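Batance Baking Forum > Cookies, Bars and Brownies > Blondie edges set, center stays wet

crumbratio
Standard brown butter blondie, 9x13 light aluminum pan, 350 F, middle rack. Edges are firm at 28 minutes. Center reads 178 F at the same time and is still wet on a toothpick. If I leave it until the center reads 190, the outer inch is dry enough to crumble. Same result with 3 batches.

Batter weight is 1,569 g, parchment sling, no glass. Oven was checked with a separate thermometer and holds within a few degrees of the dial.

Things already tried: rotating the pan at the halfway mark, moving down one rack, foil over the top for the last ten minutes. Foil made the top pale and did nothing for the center.

halfsheet_dan
1,569 g is a lot of batter for that pan. My blondie recipe is a little over 1,200 g for a 9x13 and comes out just under an inch thick. Drop to 325 and add time. The edge-to-center gap gets smaller when the oven is cooler. That is most of your fix.

oatflour88
Disagree that it's the weight. I bake more than that in the same size pan and the center is fine at 350. What is the sugar? All dark brown sugar with melted butter stays wet-looking well past done. A toothpick is the wrong test for that formula.

crumbratio
Sugar is 636 g, all dark brown. Butter is browned and cooled to 90 F before the eggs go in. I don't add back the water lost in browning.

oatflour88
Then the center at 178 is underdone but not by as much as it looks. Pull at 184 to 186 and leave it in the pan until it's at room temperature. It keeps cooking off the pan for a while. Cut cold.

halfsheet_dan
Carryover in a slab that thick is maybe four or five degrees in the middle. It won't rescue 178. I agree on cutting cold.

Also 636 g is over 40 percent of the batter. That's high. Sugar delays setting, so high sugar plus a deep pan gives exactly this.

Grisura
Moving to a different part of the problem. Cake strips. Soaked, wrung out, pinned around the outside. I went from a 20 degree spread between edge and center to 8 with no other change. They work on rectangular pans if you join two.

crumbratio
Did the strips change your bake time?

Grisura
Added six minutes at 350. Corners still brown a little more than the sides.

pan_return
Strips are a patch for a recipe that's too deep. Split the batter between the 9x13 and an 8x4 loaf pan and you won't need them. I sell bars by the piece at a snack counter and a consistent thickness matters more to me than getting everything into one pan. A square that is 1 1/4 inch at the rim and 7/8 in the middle can't be priced the same. 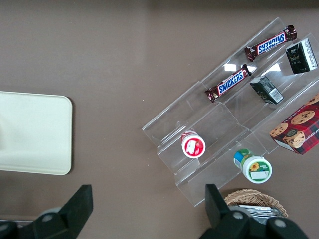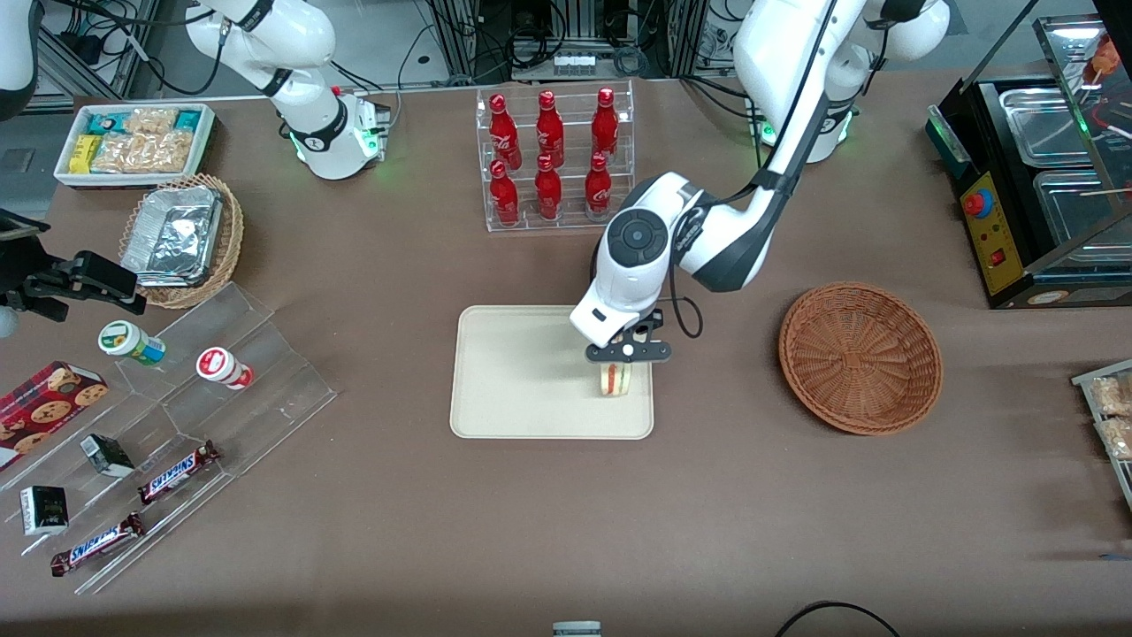
Reply #11

crumbratio
Test results. 2 bakes, same batter formula, same day, mixed separately.

Bake A: full weight, 325 F, no strips. Center hit 186 at 43 minutes. Edge was better but still drier than I want for about half an inch.

Bake B: 1,250 g in the 9x13, remainder in a loaf pan, 325 F, no strips. Center hit 186 at 34 minutes. Edge is good. Loaf pan portion was done at 29.

Both cooled in the pan for three hours, then chilled before cutting.

halfsheet_dan
B is the answer. I would still cut the sugar by 10 percent.

oatflour88
Cutting sugar changes the chew and the shiny top. The bake is fixed, so leave the formula alone. I also don't think A proves it was the weight, because you changed the temperature from your original runs. You'd need 1,250 g at 350 to separate the two.

pan_return
A and B were both at 325 and B had the better edge. That's the comparison.

oatflour88
It shows weight matters at 325. It doesn't show that 350 was a problem. But fine, B works.

Grisura
Run B with strips if you have the batter. I'd like to see the edge temperature too.

crumbratio
Will do one more at 1,250 g and 350 with strips, probe at the center and one inch from the side. Leaving the sugar where it is for now.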